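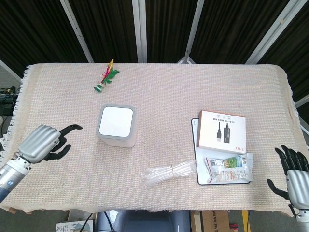

What has the grant paid for so far? Studio time, one working van, and the first 8 of the songs we promised you.

Posted in: Music / Grantee Updates
By the Zakerov Sessions team
July
3 comments | 14 shares

You asked for a midyear report on the Zakerov Sessions in plain language, with no adjectives in the budget section. We have done our best with the first part.

For anyone at the fund who has joined since the award: Zakerov is a songwriting and recording program for young rappers and singers in Clodlow, most of whom write in two languages and argue in three. The application said we would make an album of new songs about life in the town, press it, and take it to audiences who don't usually come to us. It also said we would have a finished cover by spring. We'd like to talk about the songs first.

Recording

Eight tracks are done, meaning mixed, and meaning everyone who performed on them has stopped asking for one more take. Four more have finished lyrics and guide vocals. Two have a chorus and a great deal of confidence. The plan called for ten finished by now, so we are behind, and most of that gap comes from the month when Stukus Studio had its heating replaced. The pipes can be heard on the second verse of the bus strike song. We kept them.

The subject matter has drifted from the proposal. We told you to expect songs on jobs, housing and the vote. Housing is well covered, with five songs, three of them addressed directly to landlords. Jobs got one. The vote got a very long one, which the group has cut down twice and which keeps growing back. The remainder are love songs, submitted under the heading of "community." We have let this go, as the love songs are better than anything we would have assigned.

Workshops

The writing workshops run twice a week, starting at 6 p.m., or when the pizza gets there. Attendance dropped during exams and came back afterward with several younger brothers attached. We had budgeted for 1,000 printed lyric booklets as teaching material and can report that the participants write on their phones. The booklets are in good condition. If another grantee would like some, please put us in touch.

The beat-making course went over better than expected and the guest lecture on music publishing went over exactly as expected. We will repeat the publishing session as a one-on-one clinic, where it is harder to look out the window. Four of the older writers have now registered their own songs properly, and one has received a royalty payment large enough for a sandwich.

Performances

We have put on three shows out of a planned six. The first, at the Koubek Hall, drew a crowd of 60, which looked like a lot until the lights came up. The second was outdoors and short, on account of the weather. The third was in the high school cafeteria at lunch, a slot we took only because it was free, and it was easily the best of the lot. Students who had heard the bus strike song once were singing the hook back by the second chorus, pipes and all. We would like to move two of the remaining three dates into schools and ask for your approval to do so. The sound system rental is cheaper and the audience is already in the building.

Money

Spending is under budget on printing, travel and design, and over on studio hours and van repair. The van line was written when we believed the seller. It has since had a new clutch and a new battery, and it now starts in the mornings. We are asking to move the unspent travel money into studio hours. The revised sheet is attached, in the format you sent us, including the column neither of us understands.

The cover

There is no cover. There have been two designs. The group rejected the first for looking like a bank and the second for looking like a bank that was trying. A vote on the third will be held when there is a third.

Before the next report

We expect to finish the four songs that already have lyrics, mix them at Stukus, and settle the running order, a discussion we have set aside a whole evening for and will probably need another. The pressing plant wants files by October. The vote song will be on the record at whatever length it has reached by then.

Please send the approval on the school dates to the office address, as the program inbox is still receiving mostly beats.

Filed under: hip-hop, youth programs, midyear reports
Leave a comment (3)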